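The Last Bus to Ostville

The bus from Ronenton to Ostville takes thirteen stops and leaves from a bay with no number, between 6 and 8. My aunt had told me on the phone to look for a driver who seemed sorry. I found him right away.

I was going up to collect her piano. She had sold her house in October to a couple who wanted everything in it except the piano, and she had moved into an apartment in Tuler that could hold either the piano or my aunt. So it had come to me, by way of a family vote I was not told about until the result was in.

I don't play. I took lessons for one winter as a child and learned a piece about a frog. The frog went up the stairs with the right hand and came down again with the left, and at the bottom there was a chord for the splash. I never got the splash. My teacher said I had a frog with bad knees.

The woman across the aisle had a cake in a box on her lap and both arms around it. After the third stop she looked over at my folder, where I had written PIANO in large letters, as if I might forget what I was going for. 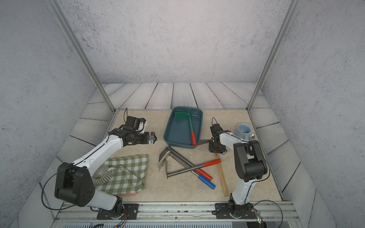 "What kind of piano is it?" she asked.

"An upright Pellegrini," I said, "with a cracked leg and one candle holder."

She thought this over and tightened her grip on the cake.

"My brother had one of those," she said. "It went through the floor."

I asked which floor. She said all of them, eventually. He'd had it upstairs, and then he'd had it in the dining room, and by the end it was in the cellar and he told people he'd always wanted a music room. She got off at Tuler without saying goodbye, stepping down backward so the cake could go last.

It was dark when we pulled into Ostville. The house was at the top of the only hill, and the new couple met me at the door in matching socks. They were very kind about it. They gave me soup. They had already moved the piano into the hall by themselves, and from the way they stood next to it, not quite leaning, I understood that they had been afraid I wouldn't come.

"The movers will be here at eight," I said.

"We called them," said the husband. "They're on their way now."

I had meant to look at it for a while before it went. I had pictured a quiet moment, possibly with my hand on the lid. What I got was a few minutes in a hallway with my coat on, while the wife held a flashlight and the husband propped the front door open with a boot.

Inside the bench was a receipt for $327, a church bulletin, and the frog. It was my own copy, with my teacher's pencil all over it. She had circled the last chord so hard that the paper was torn.

I sat down and played it. The right hand went up fine. The left came down with a limp, skipped a stair and arrived early, and I hit the splash with everything I had. It was the wrong chord, and two of the keys stayed down.

"Is that how it goes?" asked the wife.

"It's a sad version," I said.

Then there were headlights on the ceiling, and the husband went out in his socks to show the movers where to turn around.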